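Can a Machine Break Down Your Boxes Yet? Tips for the Cardboard Pile

Filed under: Workshop, Packing, Recycling
Updated 4th October

If you sell anything by mail, or just live with people who order a lot of it, you know the pile. Ours at the Wokedby shop got to 65 boxes before the last pickup, and I flattened most of them standing at the bench with the radio on. So of course I've been following every bit of news about robots that might take over (I love this stuff, I really do), and readers keep asking me whether it's time to stop learning the knack and wait for a machine.

My short answer is keep learning the knack. But the long answer is much more fun!

Start with what machines do well. A box that is always the same size, coming down a belt the same way up, has been easy work for years. Folding equipment in a packing plant will run through 2,000 blanks while you and I are still hunting for the tape gun. Tapio Rantala, who worked a line like that at Prandovar, told me the only hard part was the one blank in the stack that got damp and curled.

Now think about the box on your kitchen table. It's open, one flap is bent in, there's a divider folded up inside it and something left in the bottom. You don't even look. Your thumb finds the edge of the panel, you give it a little wiggle and out it comes. For a robot, every piece of that is a separate problem – finding a thin white edge against a white wall, getting hold of it without crushing it, and knowing which way the folds want to go.

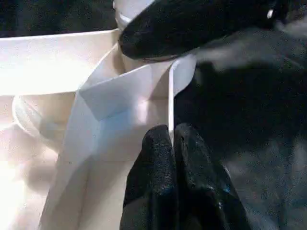

Gripper fingers closed on the edge of a folded panel in an open white box, with a clear round piece beside it.

I find that kind of grip so exciting, because the edge is the right place to take hold. It's what I tell anybody who tears their inserts, and it works the same whether you have fingers or rubbery pads.

So, a few tips for hands (and for any machine that's reading along):

Take inserts by the edge, close to a fold. The fold is the stiff part. Grab the middle of a panel and it buckles.

Empty the box first, all the way. Clear lids and cups vanish against pale cardboard, and they get flattened right along with it. Tip the box toward a window and look for the shine.

Work with light from the side. Overhead light makes white card look like one flat sheet, but a lamp at the end of the bench throws a shadow off every crease.

Fold a divider the way it was already folded. If it fights you, turn it over and try again before you push harder.

Run a dull table knife under the tape instead of ripping it. Baiba Vaher taught me that one in April and my box flaps have looked decent ever since.

Keep the good inserts flat, sorted by height, in a file holder. I have 7 sizes and use them constantly.

As for waiting on a robot, I'd put box inserts somewhere after towels and well after vacuuming. Loading a part into a jig on a shop floor? Sure, that's here. One odd box after another, with who knows what inside – I'd want to see it go through my whole pile before I cleared a spot for it next to the bench. I'd be thrilled to clear that spot, though.

Next up on the tips page: getting old label glue off plastic bins.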